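Pellden Robotics Club — Spring Open House Talk
Speaker notes, Sat 14 May 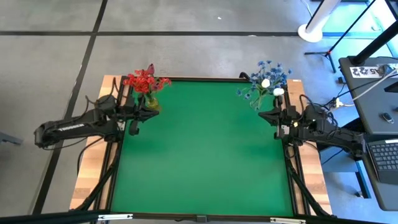 A parent wrote in on the sign-up form wanting to know why a robotics club would spend a whole semester on flowers when the other schools are building things that throw balls. I love that question, so start with it, and let people laugh a little before going on.

My answer, more or less: stems bend. A block stays where you left it, but a flower flops over and sheds a petal just when the gripper closes, and the kids have to think about how gently a machine can do something. Mention the green mat and the two arms, red flowers on the left side and blue on the right.

Go slowly through the next part, it's the part they worked hardest on. We started in October with 92 practice runs, every one of them steered by a student. By spring the logbook was up to 3552. (Hold up the logbook — it's on the chair by the door, don't forget it again.)

Then the money, quickly. Clarumetti gave us 2000 dollars for the year, and we have 435 left, which goes to spare gripper fingers and, yes, more flowers. Thank them warmly.

If there's time, tell the story of the Odametti regional and the missing power strip. If not, skip to the sign-up sheet for next year and invite the younger ones up front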